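Tralletti In-Sink Drying Rack, Black

5 comments | 12 shares

I get asked for this one more than anything else in the shop, usually by people who have just had a new counter put in and can't stand the idea of a big plastic drainer dripping all over it. I was one of those people! Our old drainer lived next to the stove for years and left a chalky ring that I scrubbed at every weekend, and when we redid the kitchen in December I told my husband it wasn't coming back in the house.

So, the Tralletti. It's a small rectangular rack, black, with parallel slats, and it goes down inside the sink at one end. The drips go down the drain, you don't need a tray, and you don't need a towel folded up under anything. I keep mine on the drain-free end and wash at the other.

I've sold these since Přemysl Hrubý at Nekance talked me into a first box of 60, and I'll admit I thought they'd sit in the garage forever. They were gone before summer. He still packs them himself, with way too much brown paper (save it, it's great for wrapping).

What fits on it: glasses, mugs, a colander of washed grapes, two saucepans if you lean them together, baby bottle parts, the lid you always forget about. I also put hot cookie sheets on it, which keeps them off the counter while they cool. What doesn't fit: a full dinner's worth of plates. It's flat, so plates have nothing to lean on and they slide. If you hand wash everything for a family, please look at the Kodikara upright rack instead, or get both and use them together. I know that sounds like a sales pitch, but I'd much rather you bought the right one than mailed this back to me.

Sizing is where people get stuck. The rack is 385 mm long and 170 mm deep, and it needs a straight-sided sink or one with a ledge or recess for it to rest in. Get a tape measure and go across the inside of the basin, not the outside rim. Round sinks are a no, sorry. If your sink has very curved corners, write to me with the measurements and I'll tell you before you order. 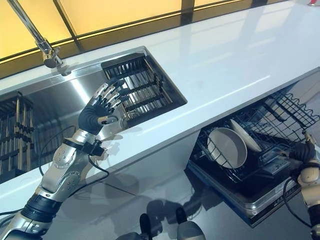
A kitchen with a dishwasher can use one of these too, and I'd say those are my happiest customers. You run the plates and bowls through the machine, and the rack takes the bits you'd never put in there. With the dishwasher open right by the counter, a white bowl and a white plate are already in their places, and the black rack is sitting down at the right end of the steel sink with the counter above it left for other things. There's a tall stainless dish rack over on the left side too, so you can see the two kinds get along fine. I love the black with the pale countertop, by the way, and that warm yellow glow behind it makes me want to rip out my own tile.

Cleaning: hot water, dish soap, a soft brush along the slats. I do it when I think of it, maybe every couple of weeks. If you have hard water like we do, wipe it with a little white vinegar and rinse it well. Skip the steel wool, it'll scratch the black and you'll be annoyed with yourself.

I've also got the Britex sink mats back in, the gray ones, and they sit nicely next to the rack if you're worried about chipping a glass. They're sold separately and they do need trimming with kitchen scissors.

Orders go out in around 5 working days. Returns are fine as long as it hasn't been used, just keep the box. If you want more than one for a rental or an office kitchen, send me a note first and I'll check what's left on the shelf.

Page updated May 23, 2023

12 people found this helpful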